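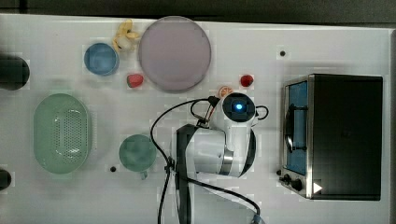 Jugar a la cocinita en dos idiomas: informe del proyecto

Categoría: Trabajos de alumnos / Educación infantil

Autores: Dirk Harms y Bastian Dreßler

1. Pregunta inicial

En nuestro seminario leímos que el juego simbólico ayuda a los niños a usar palabras nuevas en una segunda lengua. Nosotros mismos aprendemos español desde hace pocos años y el tema nos interesó por esta razón. Queríamos saber si los niños cambian de idioma cuando cambian de papel, por ejemplo de cliente a cocinero.

2. Método

Visitamos la guardería Lasosetti durante 2 meses. Observamos a 10 niños de habla alemana y española en el rincón de la cocina, siempre por la mañana. No grabamos las voces -- los padres prefirieron notas escritas -- y por eso algunas frases quedaron incompletas en nuestros cuadernos.

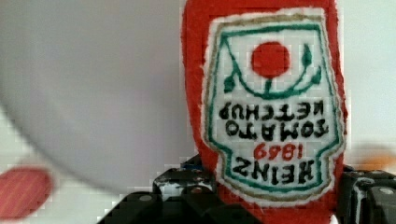 Las notas se pasaron después a una tabla con tres columnas: papel del niño, idioma y persona a la que habla. En caso de duda las leyó también la educadora, la señora Wiegand, que conoce a los grupos mejor que nosotros.

3. Resultados

El papel de camarero se hacía casi siempre en español, incluso entre niños que hablaban alemán en el patio. Las peleas, en cambio, eran en alemán. Las palabras de comida se mezclaban mucho: «quiero Erdbeeren con pan» es nuestro apunte favorito. Tres niños hablaron muy poco, y de ellos no podemos decir nada seguro.
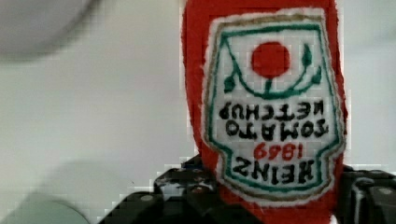
Fig. 3. Botella de kétchup de tela, con etiqueta blanca y un tomate rojo.

4. Dificultades

Al principio los niños nos hablaban a nosotros y esto cambió el juego. También nos faltó un criterio claro para los nombres de marcas, que son iguales en los dos idiomas; al final no los contamos. El grupo es pequeño y los resultados valen solamente para esta guardería. Para un próximo trabajo nos gustaría comparar el rincón de la cocina con el de la construcción.

Última actualización: julio

Este sitio utiliza cookies propias y de terceros. Si continúa navegando, acepta su uso.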